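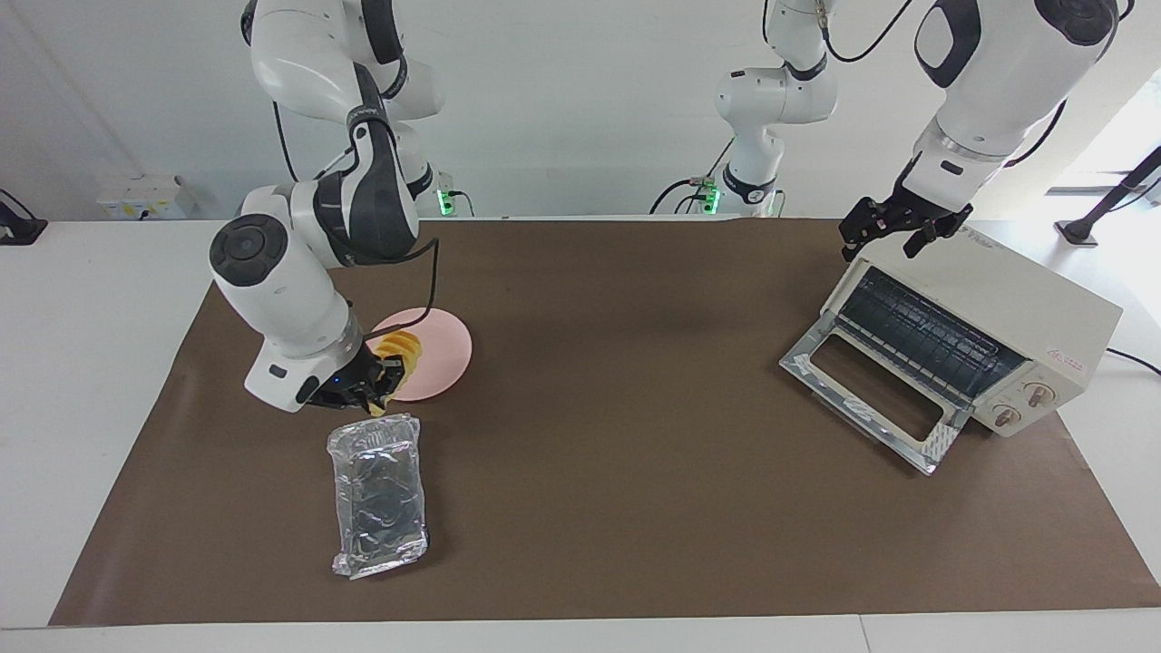

Two-arm kit on the toaster oven job. Pastry in the right gripper over the pink plate, left gripper up by the oven.

Mon 18 September, bench notes, Iver evaluation

Second week with the Iver kit on loan from Horgan. For anyone opening the notebook at this page: Iver is the tabletop package, two arms, two-finger grippers, teach-by-hand mode, and a piece of software that the brochure calls "the kitchen companion" and the installer calls "the app." We have to tell Vuststead whether to buy it for the demo counter at Wererville. They want it to serve warm snacks to visitors. I want it to stop asking me to accept the license terms.

Setup. Brown paper still down over the white top. It kills most of the glare the white table was giving us and takes crumbs well, and it costs next to nothing. Horgan sells a "task surface" as an accessory. I have asked for the price out of curiosity and have been promised a call.

Tape on the oven door is staying. Please leave it alone until the evaluation is over, even if it offends you. I taught the door positions with it on and I am not doing them again.

Oven is unheated for all of this. The loan agreement has a clause on heat sources that runs longer than the clause on personal injury, and I don't have a reading of it that I trust. So: cold pastry, cold tray, door open and close by arm, knobs by human. Any report that says the kit "bakes" will be coming back to its author.

Task list as agreed:
pastry to plate
foil items in and out of the oven
door open, door shut
whole sequence with both arms, no hand on the stop button (hand near it is fine)

Pastry to plate is the one they show in the sales video, so I started there. Ran 20 in the morning block. Grip force at the default setting is meant for "bakery goods," and whoever picked it has been eating some very sturdy bread. Dropped it 2 steps and the crust survived. After that the misses were mostly placement: it lets go early and the pastry lands on the rim. Acceptable for a demo if the visitors are told it's a demo. Flakes in the gripper fingers by the end of the block. Brush them out, don't blow on them. The manual says compressed air and the warranty card says no compressed air.

Same pastry all morning, for the record. It has been retired.

Foil is where it gets interesting. The grip check in the software works by deciding whether the fingers closed on something solid, and crumpled foil is a matter of opinion. It squeezes, the foil gives, it decides it missed, it opens, it tries again, and now the package is a different shape from the one it was taught. Turning off the retry fixes this and voids the "adaptive grasp" line in the brochure. I turned off the retry.

Wrapped package: fine when it lies close to the taught angle, hopeless when it's turned much past that. Tray: better than I expected, once I taught the approach by hand and quit using the wizard. The wizard wants you to enter the height of the object. The tray has several heights depending on who touched it last.

Teach mode deserves a good word. Grab the arm, press the button on the wrist, push it where you want it, done. It's the best thing in the box and gets half a page in the manual. The gesture control gets eleven and I have yet to make it do anything except pause.

Cables. They go up over the links and hang in loops, and the kit's own clips pop off at the elbow if you look at them. Strapped with hook-and-loop for now. Left slack on purpose at the wrist – don't tidy it, the last person to tidy it took away the travel we need for the reach into the oven, and the last person was me. For a counter with the public leaning on it this needs a proper sleeve. Adding to the list for Horgan.

Cost side, short version. The quote has the arms, the grippers, the app for a year and "onboarding," which was one afternoon. After the first year the app is a subscription billed per arm. I asked what one arm does when the other one's subscription lapses. They are looking into it.

They rate the gripper pads for up to 1,000 cycles before replacement. We have logged 144 since the loan started and the edges already look tired, though I'll grant that foil is not kind to anything. Need to find out what a set of pads costs before anybody signs. If it's priced like the task surface, the snacks had better be very good.

Afternoon block, tray transfers only, teach-by-hand path, retry off, speed at the second slowest setting. The slowest setting is so slow that I kept assuming it had crashed.
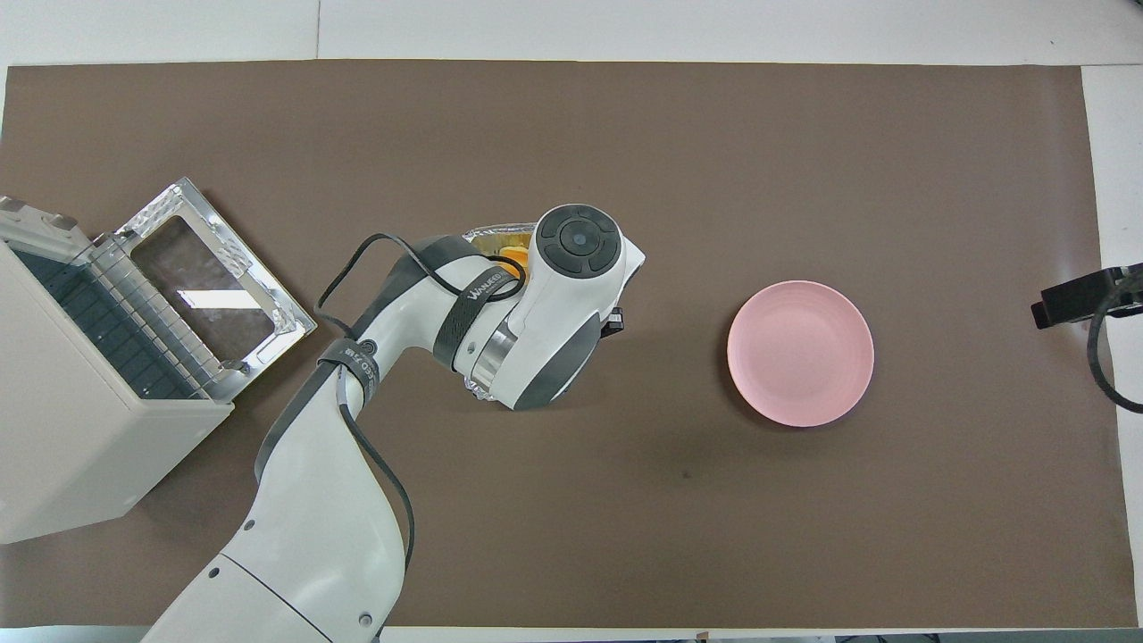

Horgan support wrote back on the retry question while I was on the tray runs: "We'd suggest leaving adaptive grasp enabled and adding your foil item to the object library. Once it's in the library the check is much more forgiving. Most sites don't need to disable anything." Fair enough, will try it. I wrote back asking where the object library is, as the menu on our version goes from Motions straight to Preferences. Reply: it's in the next release. Release planned for April.

So for now, retry off, and I'm scoring the foil tasks as "works with workaround."

Leaning toward: yes to the arms, no to the multi-year app deal, sleeve and pads to be in writing. Vuststead will ask if it's fun to watch. It is, for the first few plates.

To do
object library – ask if we can get a pre-release
price of pads, price of sleeve, price of the sacred task surface
someone other than me to read the heat clause
door shut task, not started, the left arm comes down too close to the back corner of the oven and I want to reteach it with a clear head
new pastry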